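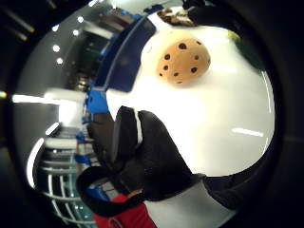 Inicio | Revista | Archivo | Convocatorias | Contacto

Categoría: Convocatorias / Historia y literatura de aventuras

Nitska busca colaboradores para su enciclopedia de personajes de ficción

La editorial digital Nitska abre 2 plazas de redacción externa para la sección dedicada a la novela marítima del siglo XIX. El corpus actual consta de 449 entradas, de las cuales 134 requieren revisión de fuentes y 34 están sin redactar.

Tareas: redacción de entradas de entre 800 y 1.200 palabras, cotejo de primeras ediciones y elaboración de bibliografía. Las variantes textuales entre la publicación por entregas y el volumen se consignan en nota aparte - el modelo de ficha se envía con el contrato.

Requisitos: titulación en Filología, Historia o Traducción; lectura fluida en inglés. Se valorará el conocimiento del francés.

Condiciones: trabajo a distancia, pago por entrada aceptada, entregas hasta junio. Coordina la sección Nanami Kikuchi; la revisión final corresponde a Harish Jaiswal.

Documentación: currículum y una entrada de muestra inédita, en un único PDF, mediante el formulario de convocatorias. Plazo de recepción: diciembre de 2025.

Compartido 34 veces | 2 comentarios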